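Pale streak in gray wood-grain laminate table, will it come out?

Lino Bellini
16/09/2019

Got a Flummont table secondhand in April, gray wood-grain laminate, the streaky kind with light and dark strands all mixed. Fine at first. Now theres a lighter line across one part, shallow angle to the grain. Can't feel it with a fingernail. Tried dish soap, then warm water with a splash of vinegar, no change. Paid 100 for it so not a tragedy, but I use it every day and my eye goes right to it.

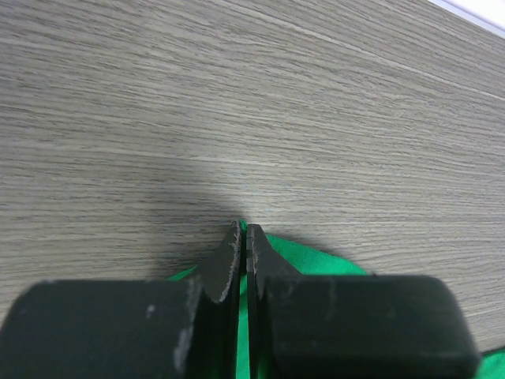 Arabzadeh asked whether the line stays put when you move a lamp from one side to the other. If it does, it's likely in the printed layer and no cleaner is going to touch it. If it shifts or goes away at some angles, could be residue or a rubbed patch in the sheen, and those you can sometimes improve.

Try this first:
Rubbing alcohol on a white cloth, small spot, 2 passes. Wipe with plain water after. Dry it. Look again next day in daylight, not right away, everything looks better damp.

Do NOT use the melamine sponges. They're a fine abrasive and you'll get a dull patch way bigger than the line. Same goes for scouring powder. I did it to a counter years ago, still mad.

If its in the print, leave it. The pattern on those sheets has lighter strands anyway and you might just be noticing one now. Runner or a placemat over it, done.

Golstead

had the same thing on a desk, used furniture wax. looked great for almost 6 weeks then got smeary and grabbed every crumb. took forever to get off. wouldnt do it again

Zarkska

Just sand it lightly and oil it, works on all my tables.

Arabzadeh

Please don't sand it, Lino. It's laminate, the pattern is a thin layer and you'll go thru it. Oil won't soak in either, just sits there. Zarkska's must be solid wood.

Contact us | Terms | Copyright 2019 | Back to top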